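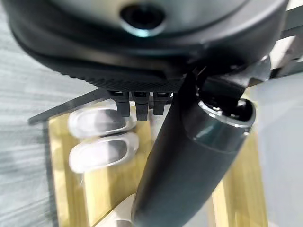 Small white ovals have taken over my kitchen, and I could not be happier about it!

If you read my post back in October you'll know I was halfway through the big cupboard clean-out and getting nowhere. Everything I owned for putting little things in was round, and round things on a narrow shelf are a terrible use of space. You get those silly gaps between them, and then something gets shoved in the gap, and then you're pulling out the whole row to find the cloves. I grumbled about this to my neighbour Radwa, who went home and came back with an armful of ovals she was planning to give away. I said yes before she'd put them down.

My favourites are the white ones with a glossy rim, a bit see-through, that catch the light coming in over the sink. I did try them in a few spots first. They were too shallow for the tea shelf (a full packet just topples out the side) and they slid around in the cutlery drawer every time I opened it. Where they've ended up is the bench beside the stove, one behind the other, long side facing me. Salt in one, garlic in the other. I use both every single night and it still gives me a little thrill to reach over without looking.

The rest have gone everywhere. Rubber bands, the spare keys, the good buttons I keep cutting off old shirts (yes, I'm that person). There's one on the windowsill with lemon pips drying in it, because Yaqin swears hers sprouted and now I have to know.

The measuring part I'll confess to enjoying far too much. The shelf is 721 mm across, which is a ridiculous number and tells you plenty about whoever built this kitchen, and it's about 100 mm deep at the back where the pipe comes through. I cut paper shapes first and shuffled them around on the floor while the kettle boiled. Then I did it all over again with the colour-coded ones, which made no difference whatsoever but looked gorgeous.

Washing up is the one catch. Ovals do not stack neatly in my drying rack, they lean on each other and clatter over, so I've been laying them flat on a tea towel and leaving them overnight. Moataz reckons a plate rack with wider slots would sort it out. If anyone has one they love, please tell me which, and whether it fits beside a single sink!

Next up is the cupboard under the stairs, where I've already found 70 clothes pegs and a cake tin I accused my sister of borrowing. Sorry, Maysoun. I'll drop it round with a cake in it.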